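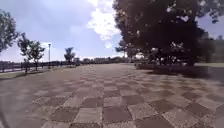
The plaza at Lamitstead, with the big tree doing its job on the right.

I have been thinking about this checkerboard for weeks now. We're finally redoing the patio out back (the one with the cracked slab that catches your toe every single time), and I keep coming back to the paving in this plaza. Light gray squares with a bit of speckle, then darker brownish-gray ones in between, all laid on the diagonal. It's so simple! And it looks like it belongs there, even with that huge dark shadow lying across the right side of it.

Our patio is a whole lot smaller, of course. I measured it twice and ordered 60 tiles from Crenshaw, half light and half dark, and they came to 1,060 dollars before delivery. I had 200 set aside for everything else, meaning sand, edging and a rubber mallet, so you can guess how that went. The mallet is borrowed.

I went back and forth on the dark color. Cirier has a really pretty charcoal, but I put a sample down on the grass and it looked like a hole in the yard. The brownish one is softer and I think it'll hide dirt better - we have a dog and a lot of mud from March on. The light ones have a grainy feel underfoot that I like, especially for the corner by the hose.

The diagonal is the part that scares me. Straight rows would mean hardly any cutting, and going diagonal means a triangle at the end of every row on all the sides. I laid out 2 rows dry on the driveway last night and stood there moving them around with my foot until it got too dark to see. Diagonal is still winning.

I also want something low and green along one edge, like the hedges in the plaza. Boxwood is the obvious choice but I'm open to ideas if you've got a shrub that puts up with shade and a dog. The edging strips from Fasteck are supposed to get here next, and then I can start digging.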